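Fruit on the Long Table: A Gallery from Our Shared Lunch

Hi again, and welcome to the June gallery! If you've been following along you know that a bunch of us who rent desks in the old Osberg building started eating lunch together this spring, and that it got out of hand pretty fast. First it was crackers, then it was crackers and a very good cheese, and now there's a sign-up sheet and people have opinions about melons. I'm the one who ended up writing it all down, mostly because I talk the most at the table.

This page is the fruit one. I've split it up under little headings so you can skip to the part you care about (Rattana, yours is near the bottom, I promise I didn't forget).

Getting everything out

We start setting up at 11:30, which sounds early for a noon lunch until you've tried to find the good knife. Lertchai Noiphan does the shopping and he goes to the Kuruc market before work, so by the time I get in there are bags all over the kitchen counter and the whole hallway smells like peaches. He spent under 70 dollars this time, for 15 people, and there was enough left over for breakfast the next day. I don't know how he does it. I go in there for lemons and come out with a plant.

Everything gets rinsed in the kitchen first. Cherries and grapes go in the big colander, berries wait until the last minute, and anything with a peel gets a quick scrub even if we're going to cut the peel off. Afshin Tehrani is strict on that last one and I've stopped arguing with him.

Grapes on the green mat

Dark purple-red grapes this month, and oh, they're pretty! They look great against the green cutting mat with its fine grid, with the white plate up at the side and a hand reaching in. I love how the berries bunch up together, and there's just a hint of green stem showing at the far end.
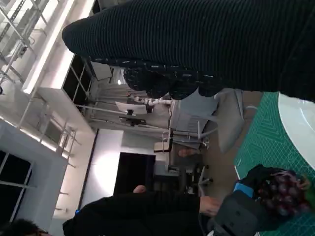
Picking a good bunch

I asked Lertchai what he looks for and got a much longer answer than I expected, so here's the short form. Look at the stems before you look at the fruit. Green and bendy is what you want, brown and brittle means they've been sitting around. Give the bag a little shake, and if a lot of them fall off, put it back. That dusty, cloudy bloom on the skin is fine – it's natural and it rinses off.

Dark grapes are usually my favorite for a shared plate. The green ones get eaten first (every time, I don't get it), but the dark ones hold up better next to cheese and they don't look sad after an hour on the table.

Snipping them up

For lunch we cut a big bunch into small clusters, four or five grapes each, with kitchen scissors. People can grab one without doing that awkward tug where half the bunch comes along for the ride. Gholamreza Salehi taught me to cut close to the main stem so you don't leave a bunch of bare twigs sticking up, and it does make the plate look a lot nicer.

If you've got more than you can eat, pull them off the stems, dry them really well and freeze them flat on a tray. 4 hours is plenty. They're like tiny sorbets and I eat an embarrassing number of them while answering email.

What went with them

Rattana Onsri made her roasted grape toast and I finally got the recipe out of her. Toss 300 grams of grapes with a spoonful of olive oil, a pinch of salt and some thyme, then roast at 400 degrees until they slump and start to leak, roughly 20 minutes. Spoon them over toast with ricotta while they're warm. She adds black pepper at the end, and I add more than she does.

We also had a bowl of salted almonds, the seedy bread from Fostden Bakery and a soft white cheese that I should have written down the name of. If you were there and you remember, please leave a comment!

Next month

Jirayu Petchrat is in charge of July and he's already talking about mangoes, with lime and chili salt on the side. Sign-up sheet is by the kettle as usual. Bring your own napkin if you can, we ran out halfway through, and whoever took home my blue bowl with the chip in it, I would love to have it back.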